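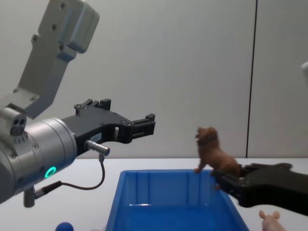 4.2 Recording a piano performance

The Zerkstead 11 stores up to 300 performances in internal memory. Connect the sustain pedal before switching on the power.

1. Press REC once. The REC lamp flashes and the metronome starts.
2. Turn the TEMPO dial to the required setting. Press METRO to mute the click.
3. Select a voice. The default is Sarantis Grand.
4. Play. Recording starts with the first note or pedal movement.
5. Press STOP. The piece is saved under the next free number.

Note: Changing the voice during recording inserts a gap of up to 3 seconds.

Caution: Do not switch off the power while the REC lamp is lit. All data from the current take will be lost.

If the display shows error 408, memory is full. Delete a piece or copy it to a USB drive (see 4.5, Birkau Transfer).
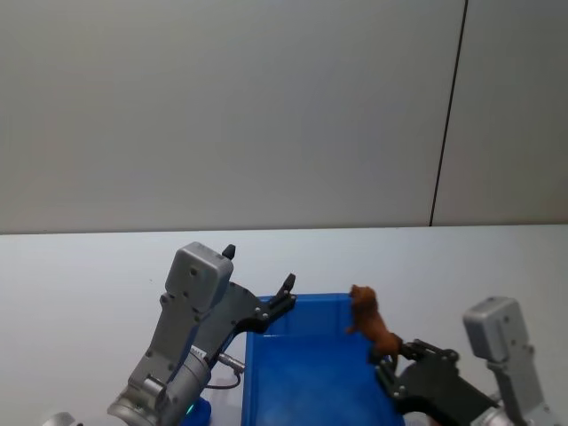 Can a recorded piece be transposed afterward?
Transposition applies to playback only. Hold FUNC and press the + or - key to shift the pitch in semitones. The stored performance is unchanged.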